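Software Engineer, Manipulation (Planning and Control)
Wolstead, Bimanual Systems Group
Full time, on site, four days a week minimum
Posted 24 Nov 2024

Wolstead writes the software that runs two-arm robot cells. We do not build arms. We take arms, grippers and sensors from other companies and make them do household and kitchen tasks, mostly handling dishes. The group has 14 people, and this position is a new one.

You would work on Premard, our motion planning and control stack. It takes a task goal and a model of the cell, plans for both arms together, and streams joint targets to the controllers. Most of it is C++ with Python on top for task scripts and tests. The perception side is a separate package called Etis, maintained by Mirjam Willems and Hatem Hegazy. You will read their code and sometimes change it, but you will not own it.

The main problem for the next year is shared space. Our current planner handles each arm well when the other one stays out of the way. When both grippers have to meet over the same plate, it gets slow and too careful, and one arm often waits for no good reason. We want plans that let the arms pass close to each other, and a controller that can slow down or back off without throwing away the whole plan.

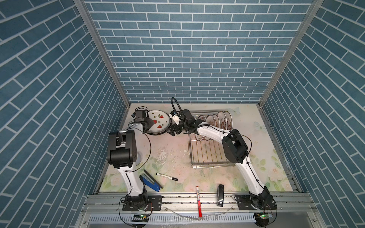

Dishes are a good test for this. Plates are thin, they have to be held near the edge, and a rack slot leaves little room for error in angle. A small mistake in the estimated tilt of a plate turns into contact with the rack, and the force limits have to catch that before something chips. Our regression suite has 204 recorded tasks, and 146 of them involve a plate. Every merge to the main branch runs against the full suite in simulation, and a smaller set runs on hardware overnight.

What you will do

Rewrite the two-arm collision checking in Premard, including attached objects such as a held plate.
Add online replanning that works within the 60 millisecond budget we have now.
Tune compliance during insertion and release, and write down what you changed.
Turn failures on the cells into tests that other people can run.
Share the support rotation for the lab cells, one week in six.

What we need from you

Three or more years of work on motion planning, trajectory optimization or real-time control, in industry or in a research lab.
Solid modern C++. Enough Python to write a clean test.
Time spent on physical arms. Simulation-only experience is not enough for this job.
Comfort with kinematics, rigid transforms and calibration. You should be able to find a bad hand-eye calibration from the logs.
Clear written English. Design decisions are made in short documents and reviewed by the group.

Useful, though we will not screen on it: work with learned policies, experience with tactile sensing, contributions to an open source planning library, or having kept a codebase alive through a hardware change.

A degree is not required. If you have one, list it. If you learned this work another way, tell us where.

Who you would work with

You would report to Joris Van Hecke, who leads planning and control. Wafula Kimaro runs the cells and the overnight hardware tests, and you will talk to him most days. Bram Visser handles the build system and releases.

Hiring process

A 30-minute call with Joris, then a code review exercise on a stripped-down part of Premard (two hours, done at home, paid), then one day on site. On that day you will debug a real failure with Wafula and present past work to the group. Candidates hear back within a week of each step.

The start date is March, with some room on either side. We can sponsor a work visa. Relocation costs are covered up to a fixed amount, given in the offer letter.

To apply, send a resume and a page or less about a planning or control bug you tracked down to the hiring address on our contact page. Put "Manipulation" in the subject line. Code samples are welcome as a link. No agencies.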